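Cleltidine kitchen walk-through, Thursday, October 14, 2021
Unit 27, sink side

1. Faucet base: tight, they say. Recheck in December.
2. Sink rim seal: passed. I'd want a second look after heavy use.
3. Dish rack in sink: marked "stable" on the last sheet. Stable with how many plates? Sheet doesn't say.
4. Plates standing on edge: allowed, apparently. Not convinced.
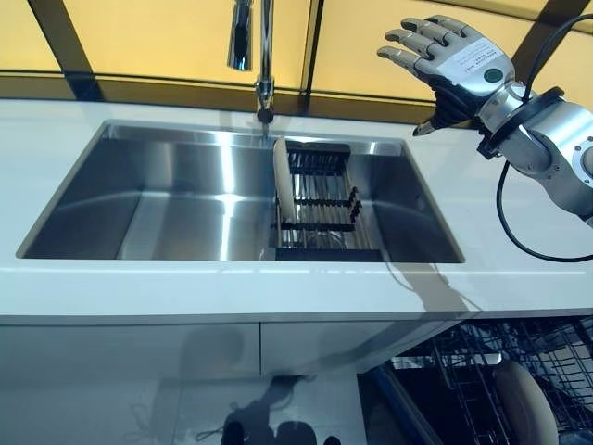
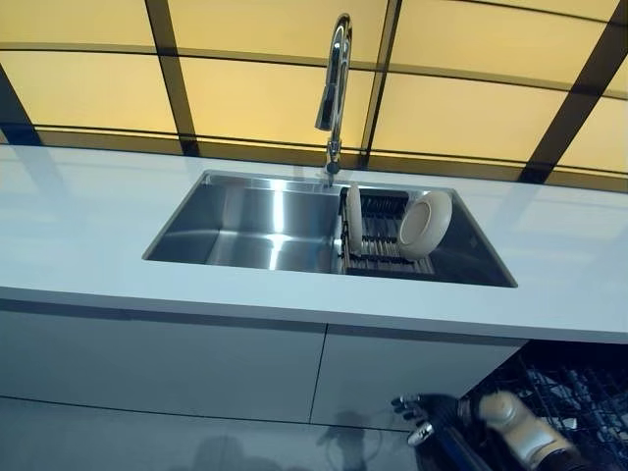 Sink and drying rack, right side of the basin.

Can plates be left in the rack overnight?
Only if they are clear of the faucet and the rack doesn't rock when pushed.

5. Dishwasher door: must be shut when no one is loading. Trip hazard, whatever the Fasix leaflet claims.
6. Counter edge: no chips reported. Reported by whom?

Open items: 2. Next sheet is 356.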